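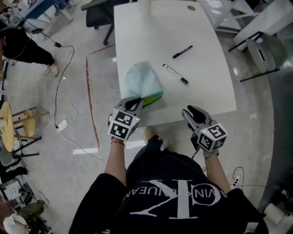 Line 1,606

Fiction
November 21, 2025

The stylesheet for the Holtitano catalog was one file, 1,874 lines long. It had been written over a period of years by several hands, none of whom had signed their work. The contract gave me 90 days to split it into modules, remove whatever was unused, and deliver a reference guide so that the next developer would not need to call anyone. The client was Slaoui, a firm that sold replacement parts for commercial ovens. Holtitano was the name of the catalog system. I never learned why.

I began with the method I always use. I ran the file through a parser and wrote each selector to a table. I then loaded every page type in the catalog and recorded which selectors matched an element. Selectors that matched nothing in any state (default, hover, focus, print, narrow screen) were marked for removal. I removed them in small batches and compared screenshots before and after each batch. If the screenshots were the same, I committed the change. If they differed, I put the batch back and split it in half.

The work went at the expected speed. Most of the dead rules were what one would guess: a holiday banner, a chat button, three versions of a footer, a set of fixes for a browser that no longer received updates. Some had comments. One comment said "temporary." Another said "ask before changing," with no indication of whom to ask.

Line 1,606 opened a rule with the selector .row-held. It matched no element on any page. It set a left margin of zero, a color slightly darker than the body text, and nothing else. There was no comment above it. I put it in a batch with a few rules for an old size chart and ran the comparison.

The order page for one part, a door gasket, came back different. The price had moved down by a single pixel.

I split the batch. The size chart rules were harmless. The change came from .row-held alone. I restored it and the price moved back up. I removed it and the price moved down. I cleared the cache, restarted the machine, and did it again with the same result.

A rule that matches no element has no effect on layout. The specification leaves no room on this point. I considered a syntax error earlier in the file that might cause the parser to treat the closing brace of .row-held as the end of something else. There was no such error. I considered a script that read the stylesheet and used the number of rules as an input. I searched the scripts for anything that touched the rule list and found nothing. I replaced .row-held with a different rule that also matched nothing, so that the count and the byte length stayed the same. The price moved down.

I then wrote to Venside, the company that had hosted the catalog before the move and had kept a copy of the old change log. I described the steps to reproduce the problem, attached both screenshots, and asked who had added the rule.
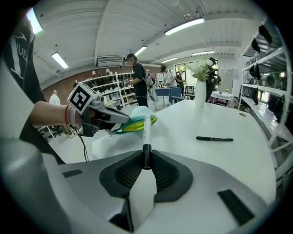
Venside replied within the hour that the rule had been there when they received the file, that two earlier contractors had asked about it, and that both had left it in place. The message went on to say that the price had once been lower on the page by a good deal more than a pixel, and that the rule should be thought of as holding it where it was. It asked that I not put this in the ticket.

I put it in the ticket. I was billing by the hour and the hour had to be described.

Slaoui closed the ticket without comment, which I took as permission to continue. I set the rule aside and finished the rest of the file. By the end of the seventh week the modules were in place: base, type, grid, forms, catalog, print. I created one more for .row-held and named it held.css. It loaded last. The build ran clean.

The reference guide was the larger part of the job. Slaoui wanted it in the house format of Zostolano, which published manuals for the oven trade and had agreed to print a small number of copies. The Zostolano format is strict. Each entry takes one page. The left column gives the task, stated as a verb and an object. The right column gives numbered steps, with a screenshot for any step that changes what the reader sees. A task with no visible result is not permitted. The style sheet (theirs, for writers) says that if nothing changes on the screen, the reader has not done anything.

I wrote entries for setting the base font, adding a product grid, changing the color of a link, and making a table readable on a phone. I wrote an entry for printing a packing slip. These took the time they took. Every screenshot was made on the same machine at the same window size, and I compared each one with the live page before placing it.

On page 39 I placed the entry for the order page. The screenshot showed the door gasket with its price. I had made it that morning with held.css loaded, and I checked it against the live page in the afternoon, as I did with all of them. The price was one pixel lower in the live page than in the screenshot.

I had changed nothing. The build was the same build. I opened the network panel and confirmed that held.css had been requested and received. I opened the file. The rule was there, with its zero margin and its slightly darker color. I inspected the page and searched the elements for the class name, mostly to record in my notes that I had done so.

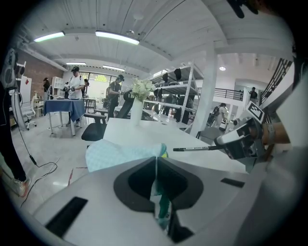
White table, with a pale blue cloth and white flowers.

The search returned one match.

It was an empty row in the order table, directly above the price. It had a height of one pixel. It was not in the template. It was not in the response from the server when I viewed the source. It existed in the rendered page, and its class was row-held.

I looked for a script that might have inserted it and set a breakpoint on changes to the table. I reloaded. The breakpoint did not fire, and the row was present. I selected the row and deleted it by hand in the inspector. The price moved up. I waited with the panel open. After a few minutes the price moved down again, and the row was back in the list of elements. Its height was now two pixels.

I wrote down the time of each change. The intervals were regular for the first four readings and after that they were shorter. At six pixels the price touched the border of the box below it. At nine it began to cover the button used to place an order.

I tried several rules in held.css. Setting the display of the row to none had no effect. Setting its height to zero had no effect, with or without a higher priority. Then I copied the original rule, as it had stood on line 1,606, back into a single file with the rest of the old stylesheet above it, dead rules included, and loaded that in place of the modules. I padded nothing and changed no spacing. The rule fell on the same line as before.

The row did not disappear. It stopped growing.

I wrote to Slaoui that the modules would need to be withdrawn and that the original file should be restored in full. I stated that the order of the lines was significant and that no line should be added above 1,606. Slaoui asked whether lines could be added below. I said I had not tested that and quoted a rate for doing so.

The guide still had to be delivered. I removed the entries on modules and replaced the screenshot on page 39 with a new one showing the price in its current position. Zostolano sent back one query. Their proofreader had compared the page with the live catalog, as their process requires, and had found a difference in the button. I asked for the measurement. While I waited I opened the old file again and put the cursor on the blank line above the rule, and began typing a comment on the end of the line before it, where it would not move anything down.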